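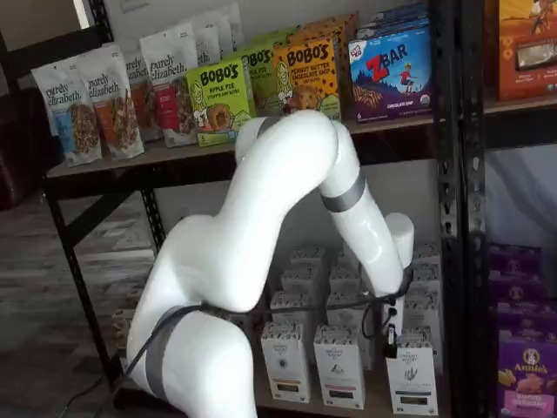

Snack shelf, arm included.

August 3, 2022

The new Dinsa album has been out for a while now and I have opinions, so get comfortable. Mute me if you only come here for the soup posts.

First, the numbers, so we can get them out of the way. The label says 3,000 vinyl copies, all gone before lunch. I believe them. I have seen the resale listings. I have seen what a grown adult will type in the "condition" box about a record they have not opened.

I have copy number 723. It's hand-stamped on the back, a little crooked. I've looked at it more often than I've looked at my own lease.

For anyone new: Dinsa started out in Jodurham playing what the local paper called "country music for people in parked cars." They put that on a T-shirt. The T-shirt outsold the first EP and they've never been bitter about it in public.

Side one is the best thing they've done. I'll say it plainly so you can screenshot it when I change my mind in May.

"Gravel Discount" opens with a pedal steel part that takes its sweet time. You could fold a towel before the vocal comes in. I did fold a towel. Then the drums show up and I forgot I owned towels.

Track two is the single, "Left My Good Coat in Trurkeo." You've heard it. Your dentist has heard it. It's a song about a coat in the way that songs about trucks are about trucks.

The radio edit cuts the second verse, where she calls the coat check and they put her on hold. That verse is the song! They kept the whoa-ohs and lost the hold music. Somebody got paid for that decision.

Side two has a slump, and it has a name, and the name is "Interlude (Porch)." Four minutes of porch. I like a porch. I have sat on one on purpose. I still got up and moved the needle.

After the porch it recovers with "Casserole Weather," which is a waltz, and a pretty mean one. The fiddle sounds like it's reading somebody's mail.

Now, the Korkex Awards. The nominations came out and Dinsa got 2. One for Best Single, fine. The other one is for Best New Act.

This is their fourth record.

The Korkex rules say you count as new if you haven't charted before, so in theory you can play for thirty years and still be new as long as things go badly enough. I find that kind of hopeful.

Also up for Best New Act: a man who was on a cereal box when I was in middle school. Good luck to him.

I'll watch the ceremony, obviously. I complain about it every year and every year I have the dip ready by the first commercial.

My prediction: they lose Best Single to something with a key change, win Best New Act, and thank their parents, who have been driving to the shows since the parked-car days.

Tour dates are up too. Closest one to me is a three-hour drive, seated, with a "venue comfort fee." I asked the box office what the comfort was. It's the seat -- they charge for the seat and then they charge for the comfort of it.

Anyway, I bought two.

Replies are open. If you're here to defend the porch track, please keep it shorter than the porch track.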